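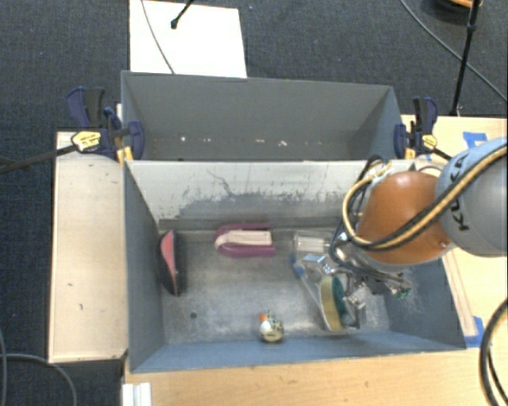 Section 4: Setting the Bins and Getting Them Ready to Use

Monday, October 8, 2018
By Fabrice Rey

Print this page | E-mail this page

By now you should have the wooden surround assembled and standing on its own feet, and if you followed Section 3 in one sitting you have probably earned a cup of coffee. Setting the bins goes more quickly than building the surround, but please read all the way through before you lift anything. The Calloway bins are heavier than they look, and it is much nicer to know where your hands are going beforehand.

These steps are for the two-bin layout, with one metal bin in front and the second directly behind it. If you bought the single-bin Risero kit, skip to Section 6.

Before you start

Clear the floor on every side of the surround. Carpet is perfectly fine underneath, and many of our customers prefer it for the noise, but a thick or springy carpet will settle under the weight during the first few days. Plan on checking the level again after a week.

Wipe the wood with a dry cloth and run your palm along the inside edges of the opening. Any splinter you can feel should be sanded off now, while you can still reach it.

Setting the bins

1. Put on gloves. The rims are folded at the factory, but the corners can still nip you.

2. With a second person, lift the rear bin by its short sides and lower it into the back half of the opening. Lower both ends together. If one end goes in first the bin will wedge, and you will be tempted to hit it. Please don't! Lift it out and start again.

3. Press down on each corner in turn. If the bin rocks, slide one of the felt strips (bag marked Bunetti) under the high side of the rim.

4. Lower the front bin in the same way. Keep your fingers on the outside of the rim where the two bins come together. That gap closes faster than you expect.

5. Lay a level across the wood on the left side, then on the right, and adjust the feet as described in Section 3.

CAUTION: Do not stand or kneel on the bins, or on the wooden edge between your body and the front bin, even for a moment to reach something at the back.

Filling for the first time

6. Begin with one or two things and add more once you have seen how they lie. Slim pieces like to end up flat against a wall, where they are awkward to get a grip on, and it helps to draw them a little toward the middle before you leave them.

7. Mix your colors if you can. A bright pink or purple piece is found at a glance on gray metal, while a black one in a shadowed corner can be overlooked for a whole afternoon.

8. Set things down; don't drop them in from above. The metal will forgive you, but the noise carries, and your neighbors may be less forgiving.

NOTE: Anything smaller than a coin should go in a tray or a cup inside the bin. Small screws and washers find their way to any hole or seam there is, and fishing them out means lifting the bin.

About scratches and scuffs

We get more letters on this subject than on any other, so let me put your mind at rest. The walls and floor of a bin in regular use will get scraped. You may see whitish areas, ragged gray patches, thin dark lines and a cloudy look across the bottom. All of this is ordinary wear and the bin can stay in service.

What you should watch for is a raised edge. Once every 21 days, empty each bin and go over the inside with an old nylon stocking pulled over your hand. If it snags, rub the spot with 400 grit paper, wipe away the dust and carry on. Please don't paint the inside of the bin. A customer tried it in July with a very handsome green, and was picking flakes out of everything by the following month.

If a wall is bent or a seam has opened, order a new bin (part 3795). The felt strips are part 84 and come in a bag of their own.

Continue to Section 5: Labels and Dividers

Questions? Contact the Gronon help desk | Copyright 2018 Gronon | Back to top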